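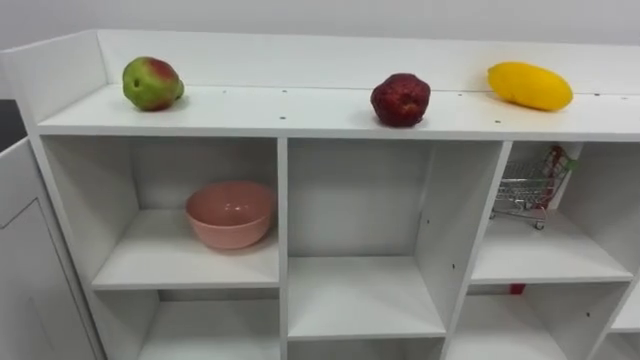
Fruit set out singly on top of a white shelving unit

**Household fruit storage** is the keeping of fresh fruit in a dwelling between purchase or harvest and use. It covers short-term storage at room temperature, refrigeration, and the longer storage of keeping varieties in cellars, lofts, and unheated rooms. It is distinct from commercial cold storage, in which temperature, humidity, and the makeup of the air are all controlled, and from preservation by drying, canning, or freezing.

## Principles

Harvested fruit remains living tissue. It takes in oxygen, breaks down sugars and acids, and gives off carbon dioxide, water, and heat. The rate of this process, known as respiration, rises with temperature, and storage life shortens as it does. Loss of water through the skin takes place at the same time. A fruit that has lost a small share of its weight as water begins to look dull and wrinkled, and its flesh may turn soft or leathery well before any decay sets in.

Fruits are commonly divided into two groups. Climacteric fruits, such as apples, pears, bananas, mangoes, and peaches, show a marked rise in respiration as they ripen and can complete ripening after picking. Non-climacteric fruits, such as citrus, grapes, strawberries, and pomegranates, show no such rise and are normally picked ready to eat. Time in storage may change their color or texture but does not make them sweeter to any useful degree.

Ripening in the first group is driven by ethylene, a gas which the fruit itself gives off. One ripe fruit can speed up its neighbors, and bruised or decaying fruit gives off more of the gas than sound fruit. Ethylene also affects vegetables and cut flowers kept in the same room. Carrots may turn bitter, and leafy greens yellow early.

## Handling and sorting

Most losses in the home begin with damage to the skin. Bruises formed by dropping or squeezing may not show for a day or more, and small punctures made by stems are a frequent point of entry for mold. Apples and pears are held in the whole hand, with pressure spread over the side of the fruit, and are set down stem upward. Washing is left until shortly before use; surface moisture favors the growth of mold, and rubbing removes part of the natural wax.

Sorting takes place before storage and again at intervals. Cut or bruised pieces are used first. In keeping varieties, fruit without a stem is set apart for early use, as the torn stem cavity is prone to rot. 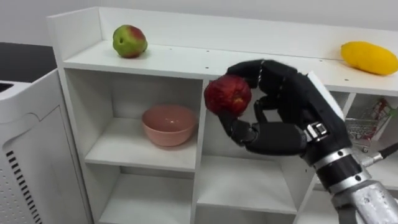 ## Storage at room temperature

### Bowls and open surfaces

The fruit bowl is the most common form of indoor storage. Its main drawback is depth. Fruit at the bottom carries the weight of the layers above, is poorly aired, and is seldom inspected. A shallow dish or a flat surface holding a single layer reduces all three problems but takes up more room. Fruit kept on a flat top needs a raised rim if the surface slopes or is subject to knocks.

Direct sunlight heats one side of the fruit and is avoided, as are positions above radiators, ovens, and refrigerators. The top of a tall cabinet is usually warmer than the floor of the same room, a difference that matters little for bananas awaiting ripening but noticeably shortens the life of apples.

### Shelving

Open shelving allows air to reach fruit from the front and is easier to inspect than a closed cupboard. Slatted shelves also admit air from beneath. Solid shelves are more easily wiped clean, and a smooth painted or coated surface does not hold juice from a spoiled fruit in the way that bare softwood does. Liners of plain paper are replaced whenever they become stained.

Units divided into compartments are sometimes used to keep varieties apart. The divisions limit contact between fruits, and so the spread of rot, but have almost no effect on ethylene, which moves freely through the air of a room.

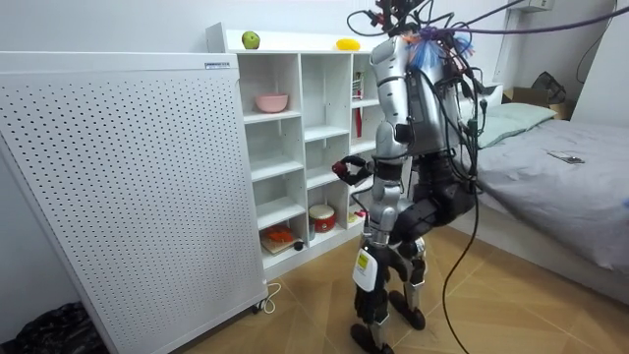
An open-cube shelving unit in a small bedroom

Bedrooms and spare rooms have a long history as fruit stores, particularly in houses without cellars. They were in general the coldest upstairs rooms and were left unheated for much of the winter. Apples were laid out on top of wardrobes, under beds, and along window ledges on the shaded side of the house. Central heating has largely ended the practice for long keeping, although such rooms remain in use for finishing pears, which are brought in from the cold a few at a time.

## Cold storage

Domestic refrigerators are usually set a little above freezing. Apples, ripe pears, grapes, and berries keep well in this range. A pear variety such as the Plileck, a hard winter type, is held at 2 °C until wanted and then ripened in a warm room for 10 days. Tropical fruits respond poorly to the same treatment. Unripe bananas and mangoes suffer chilling injury, seen as gray or brown skin, pitting, and a failure to ripen once warmed.

Drawers with an adjustable vent regulate humidity only. With the vent closed, water loss is reduced and mold is favored; with it open, the reverse applies. Perforated bags give a similar effect on ordinary shelves.

## Regional practice

In the Horis valley, winter apples are kept in a *twal*, a shallow slatted tray on short legs that can be stacked without the upper tray touching the fruit below. The earliest known mention is in a household inventory drawn up at Elorport in 1630, which lists trays "for the loft" together with straw and a ladder. A large farmhouse loft

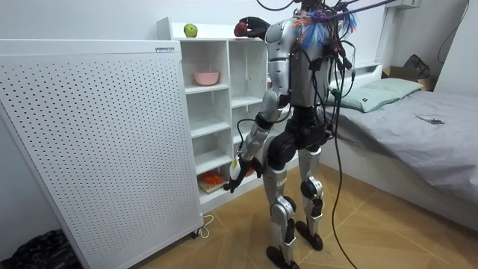 could hold 400 apples in a single stack of trays, turned and checked each Friday through the winter. Straw was later given up in favor of bare slats, as damp straw passed a musty taste to the fruit. Modern versions are made with removable slats for cleaning and are sold mainly for use in garages and sheds.

## Spoilage and pests

Blue and gray molds are the usual causes of rot in stored apples and pears. Both spread by contact and by airborne spores, and affected fruit is removed together with any liner it has touched. Fruit flies are drawn to overripe fruit and can breed in small amounts of juice left on a shelf or in a drain. Covering the fruit with fine mesh keeps adult flies off but does not deal with eggs already present – for these, prompt use or refrigeration is the common remedy.

## See also

- Apple loft
- Chilling injury
- Ethylene
- Root cellar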